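Product Assessment: Sirnard Upholstered Bed and Duvet Set
Prepared by Isauro Ochoa, Furnishings Review Office, Fandton Residential Services
Issued 2022-11-23

The Sirnard bed was assessed for use in the furnished apartments managed by this office. The review covers the upholstered headboard and the beige duvet supplied with it. The Prakex model, in use across the Ryu building, served as the point of comparison.

Delivery was completed in October. Assembly required two persons and a hex key, which is included. One bolt at the foot rail was cross-threaded on arrival, and the supplier replaced it within 6 days.

The headboard is the strongest part of the product. It is tall enough to support a seated adult, and the padding is firm. The gray upholstery responds well to a soft brush attachment, although dust collects along the top edge and should be removed at each changeover.

Headboard and duvet in an apartment bedroom:

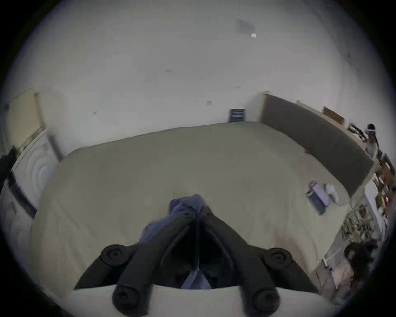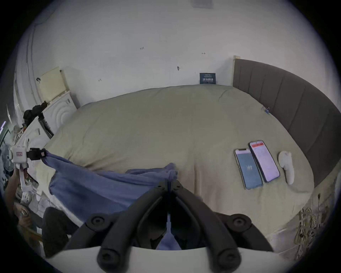 The duvet is warm for its weight and recovers its loft quickly after airing. It does crease, and residents who prefer a flat, pressed finish will be dissatisfied. It is also bulky – a standard apartment washer will not take it, and laundering must be arranged through the central service. The Prakex duvet is thinner but can be washed on site.

The set is priced at 2,000 dollars, 400 more than the Prakex equivalent. The office considers the difference acceptable for one-bedroom units, where the bed often doubles as seating. It is not recommended for studios with short-term leases.

Replacement covers are ordered separately and should be requested together with the bed. The current warranty terms exclude stains on the headboard fabric.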